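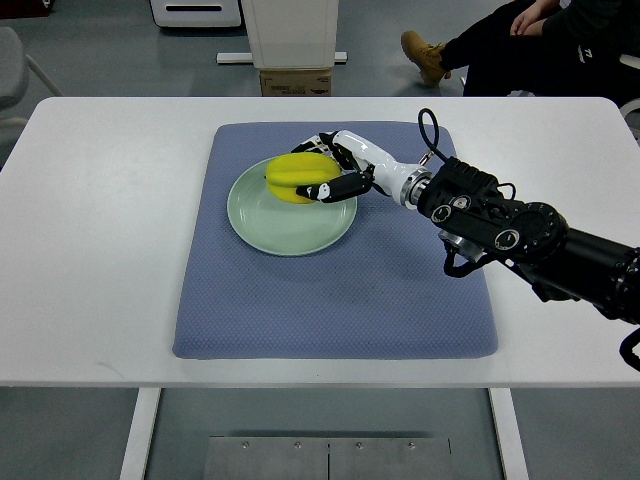

I have been meaning to write up the Rikska table mat for ages, and a reader (hi Frida Bech!) emailed to ask if I still liked it, so okay, let's do it. Mine is the big square one in blue-gray. I bought it last May and it has been on our kitchen table pretty much ever since.

First, the look. Our table is plain white and every single thing shows up on it, crumbs, pen marks, that weird ring from the teapot. The mat has a fine diamond texture all over, kind of quilted, and soft rounded corners, and it makes the table feel a lot less like an office. The blue-gray is calmer than I expected from the website, where it looked almost navy. It goes really nicely with pale dishes! I've got a mint-green plate with a shallow rim that I use for fruit and I swear I like that plate twice as much now. Anything yellow looks great on top of it too.

Size. Measure your table before you order, please. I didn't, and I got lucky. The mat covers most of the middle and still leaves a good wide strip of bare table in front, which I like for elbows and the newspaper. If your table is small and round I'd go with the Betby instead (my sister has the oval one and it's fine, a bit thin).

How it holds up: pretty well. It lies flat, which my old Nelteo mat never did. That one came rolled up in a tube and spent its whole life trying to get back in there. I had cans on the corners for three weeks. The Rikska came flat in a giant envelope and I just put it down and that was it. It doesn't skate around when you pull a plate toward you, either. It will shift a little if you lean on it and scrub, but I can live with that.

Cleaning is where I take a point off. Coffee, juice and tomato wipe right up with a damp cloth. Flour does not. Flour gets down into those little diamonds and you have to go after it with a soft brush, then a cloth, then the brush again. I make dumplings a lot so this is a regular thing for me. If you never bake you won't care. And don't try the dishwasher, it's too big anyway, I checked, ha. I do mine in the bathtub every couple of weeks and hang it over the shower rail.

One more small gripe, it had a smell when it was new. Sort of like a new backpack. It went away after a few days by an open window.

Oh, and the noise! I forgot the noise. Plates on our bare table used to make this awful clack first thing in the morning, and with the mat it's more of a soft thud. My husband gets up before me, so this matters more than it should.

Price: I paid 20 dollars on sale at Reuter, shipping included, and I'd pay that again. They had a coaster set in the same texture and I skipped it and now I kind of want it. If they ever bring out a long runner version I'll be first in line.

Four stars from me, minus one for the flour.

Posted 3/23/23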